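3.2 Brick sorting and table layout

The Plarness layout uses three bricks, one each of green, red and yellow, on a white tabletop with a clear box to the right. 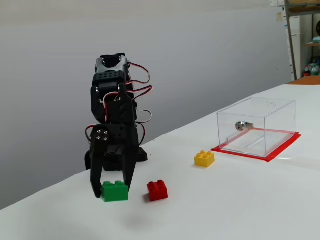
Brick spacing was set by eye. The Prudia list gave us 601 starting layouts.

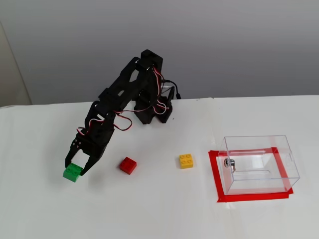 3.3 Box position

Red tape marks the place of the box, so it can be put back after cleaning.
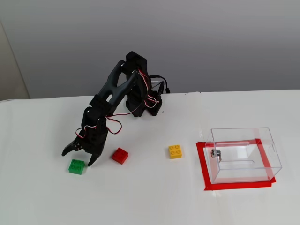 Gisler objects that tape edges collect dust and should be replaced every April. We kept ours throughout.

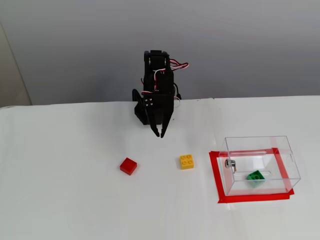 Figure 4. Table surface.

Surface cover was the last item we settled. A matte white cover keeps brick colors easy to tell apart, but the faint creases in it may turn a brick slightly. We left them in all 466 remaining layouts.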